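3.2 Props as memory between episodes

The second group of findings concerns objects. When we coded the viewer posts for the drama series Trirex, we expected that discussion of the later episodes would be mainly about the characters and who betrays whom. This was true for the first four episodes of the season. From the fifth episode on, however, a large part of the discussion moved to small things that the characters carry, eat with or leave behind. In our sample of 2,000 posts, 221 mention a prop by name and connect it to an earlier episode. We call such posts "object recalls."

An object recall is different from simple recognition. A viewer who writes that the same coat is used again only recognizes the coat. A viewer who writes that the coat was last seen on the dead sister, and that the brother therefore must have visited the house, uses the coat as evidence for a story event which is not shown. Only the second type was counted. Two coders worked separately on all posts, and where they disagreed the post was discussed until one reading was accepted. Six posts could not be decided and were left out before the count.

The strongest example is the dinner in the sixth episode. The scene repeats the family meal from the opening of the series, with the same table and almost the same dialogue, but one place is not used. The camera stays on the chopsticks at this place for a long moment while the others talk. Several viewers understood this as the first sign that the father will not return, although the script confirms it only in the finale. Other viewers found the shot too heavy and complained that the series "points with the finger." Both groups remembered the first dinner in good detail, which is for our argument the more important result. A plain pair of wooden sticks (Figure 4) carries almost no information alone, and its meaning in the episode depends on the earlier meal. 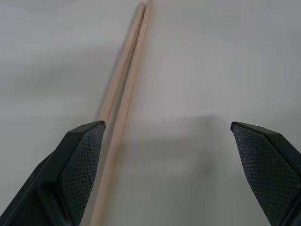 Figure 4. Two light-colored wooden sticks lying side by side on an off-white surface.

3.3 Weekly release and the pause between episodes

The object recalls are not spread evenly over the season. They are rare in the hours directly after an episode, when most posts are short reactions to the plot, and they become more common in the days before the next one. We suggest that the pause itself has a function. During the week the viewers have no new material, so they go back to the old material and look at it more slowly. Many posts of this type contain a note that the writer has watched an episode again.

To test this we compared Trirex with Prins, a crime series of similar length that the streaming service Tedeo released with all episodes at once. The discussion of Prins was active for a short time and then fell quickly. Its object recalls came mostly from a small group of frequent writers, 30 in total, who had finished the season early and returned to it. Casual viewers of Prins discussed the ending, the main actress and the music – but seldom the props, even where the series repeats them in an obvious way.

This comparison has clear limits. Prins is a crime series, and its viewers may expect that objects are clues for the detective and leave this work to him. The two series were also discussed on different boards: Trirex mainly on the forum Ultico, where long posts are usual, and Prins on the comment pages of Tedeo, where a post is shortened after a few lines. We cannot separate the effect of the release from the effect of the platform with the present data.

One more observation should be mentioned. In the weeks before the finale, some Ultico members began to collect object recalls in a shared list, with episode and time of each appearance. The list changed how other members wrote. After it was published, posts referred to the list instead of the episodes, and a few errors in it were repeated many times. A ring that appears in the third episode was listed under the second, and the wrong episode was still given in posts after the finale. The memory of the audience is in such cases partly the memory of a document, and in Section 4 we treat these posts separately.

Comments

seriesreader: Good section. Did you count posts where people remember a prop wrongly? On Ultico half the fun was correcting each other.

author: Yes, they are counted if the post connects the prop to an earlier episode, also when the episode is wrong. We will make this clearer in the next version.

mkl_tv: I watched Trirex in one go a year later and noticed the dinner right away. Maybe the pause matters less than you think? Two days between the first and sixth episode was enough for me.

offseason: Please share the coding scheme if possible, I would like to try it on a comedy.

Working paper, comments welcome through the contact form. Copyright remains with the authors. Back to top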